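Let the kids glue their own fingertips

I've been helping with the robotics club at Stonau for a few years now, and every November I have the same argument with some well-meaning parent. Why don't we buy proper grippers? Kukeck sells a lovely kit, apparently, and it'd save us weeks!

Sure it would. But the weeks are the bit I like. Feng-yi Hsu, who's in her second year with us, redid the pads on her team's hand gripper until she was sick of the sight of them (her words were ruder). By the end she could tell you why a soft pad drags and a stiff one skids, and she'd never have picked that up from opening a box.

The regional judges give 80 points out of 100 for the run and the rest for the build notebook, and I reckon that's backwards, or at least lopsided. A team with a bought hand and a tidy run beats a team that made everything from scratch. My lot came in with 37 last time and I was still chuffed.

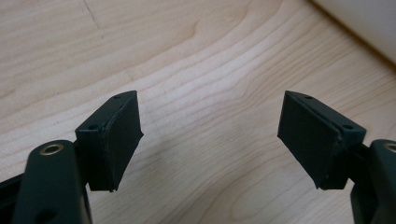
So if you've got a kid in a club like ours, please ask to see the notebook before you ask about the score. And go easy on the mess at home, there'll be offcuts in the carpet for a while yet.

Recent posts
Mendo field day: what we packed
Is Aliyu too hard for beginners?
146 motors and one drawer

We use cookies to keep this site running. Accept | Settings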